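Jun 13, 2024

I was asked to put together a gallery page for the Suvarna play library, and I agreed on the condition that I could say what I think of the stuff. Chanida Kaewmanee, who does the ordering, wanted something cheerful. She has had her turn. Her blurb is in the catalog, along with the word "enriching," which I counted four times before I stopped.

My starting point is that most play equipment is sold to adults. Grown-ups like a name, a color scheme and a promise about development. Children like whatever makes a noise or goes in a bag. So I've gone through a couple of the newer items and asked the same dull questions about each. Does it get borrowed? Does it come back? Would I pay for it again?

We have 601 items on the shelves, and more than 59 of them haven't gone out since last September. I'd like that number to be smaller, and buying more things is an odd way to get there.

## The bendy tube

Listed under "open-ended play," a label I distrust because it gets stuck on anything that arrives without instructions. It's flexible, shiny, red on one side and lighter orange on the other. Malathi Thevar swears by it for the under-fives. I've watched one child wear it as a scarf and another refuse to touch it, so draw your own conclusions.

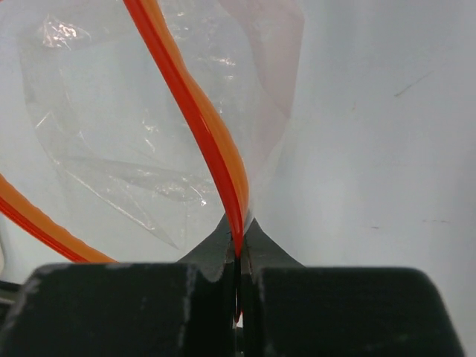 ## The fruit basket

Every toy library in the world has plastic fruit, and I've never seen a convincing argument for it beyond the fact that everyone else has it. The supplier, Grerer, says it encourages healthy eating. Does it? My nephew spent two years serving me pretend bananas and still won't let a real one near his plate.

What I'll grant is that the basket earns its keep. White plastic, holes all over the sides, light enough for a small child to drag. Jagadeesh Pillai rinses the whole lot in it and hangs it up to drain, and he says it's the only container we own that he doesn't have to dry with a towel. Loan figures back him up a bit: the fruit went out 10 times last term, which is decent for something I'd happily have left in the shop.

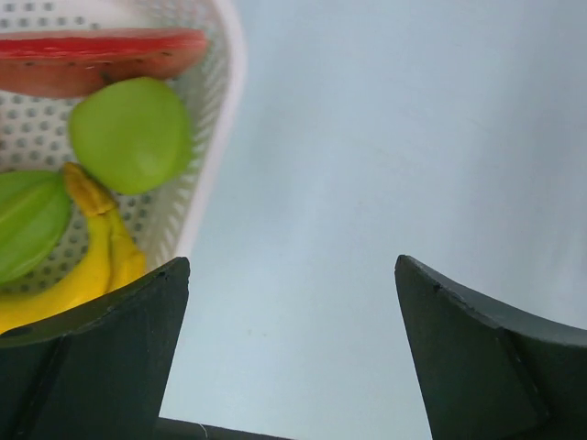 My real complaint is with sets. Once a thing is called a set, somebody has to check it back in, and a missing piece turns a perfectly good toy into a form to fill out. Yamuna Kurian wants us to stop listing the pieces altogether and lend by the basketful. I was against that for months. I'm now only mildly against it, mostly on account of the lemon that came back to us from a family who had never borrowed any fruit.

The other idea going around is that we should replace the plastic with the felt range from Rirkum. I've handled the samples. They're pretty, they pill, and I can't picture them surviving a toddler with a cold. Aravind Mathew has offered to take a few home and let his twins at them, and I'd sooner trust the twins than the brochure.

If you've borrowed either of these and think I'm being unfair, write it on the slip when you bring them back. Chanida reads the nice ones aloud. The rest come to me, and I do read them, including the one about the tube that ran to both sides of the paper. We have a budget of 1,000 dollars for the coming year and no agreement yet on how to spend it. My vote is for shelf repairs.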